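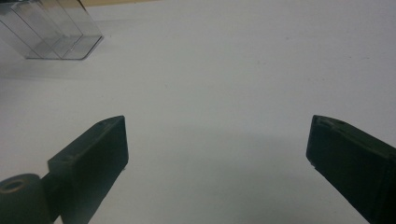 Figure 4.1 The two fingers of a hand-held gripper, open over a white work surface. A clear plastic container stands at upper left.

Chapter 4
Planning and Budgeting for Gripping Equipment

Learning objectives

After studying this chapter, the student should be able to:
Separate the purchase price of a gripper from its cost of ownership.
Write a one-page equipment request that a purchasing office can act on.
Prepare a budget that covers fingers, mounting parts, spares and training time.
Compare supplier quotations that are not laid out in the same way.

Key terms: capital item, consumable, cost of ownership, lead time, quotation, spare

4.1 The request comes before the catalog

Equipment for handling small goods is often chosen from a catalog before the work has been written down. The result is a purchase that fits the budget line and does not fit the bench. A sound plan begins with the items to be handled: their size, their weight, the stiffness of their walls, and the surface on which they rest. A thin-walled clear container places different demands on a gripper than a solid block of the same width, and the request should say so in plain terms.

The request should also state who will use the equipment. A hand-held gripper is carried by a person, and its weight and handle matter as much as its opening. A gripper mounted on an arm brings further costs for the mount, the cabling and the guarding of the work area. These costs belong in the first draft of the budget.

4.2 Capital items and consumables

Most organizations divide spending into capital items, which are kept on an asset list, and consumables, which are used up and replaced. The body of a gripper is usually a capital item. Its fingers may be either. Fingers rub against goods and tables, and a buyer should find out whether they can be ordered separately, how they are fastened, and how long the supplier needs to deliver them.

Consider the Doston packing laboratory, which will be used as a running case in this chapter. Its plan called for two hand-held grippers and four spare fingers. Stevance quoted a low price for the grippers and listed the fingers on a separate sheet. Niketti quoted one price for the full set, with delivery in August. The first quotation appeared cheaper until the sheets were added together. The Doston price request was dated 03/01/2019, and both suppliers were asked to hold their prices until the order was placed.

Students should note that the laboratory did not settle the matter on price alone. Delivery time, the supply of spare fingers and the hours needed to train staff were entered on the same worksheet. Section 4.3 presents that worksheet and explains how each line is filled in.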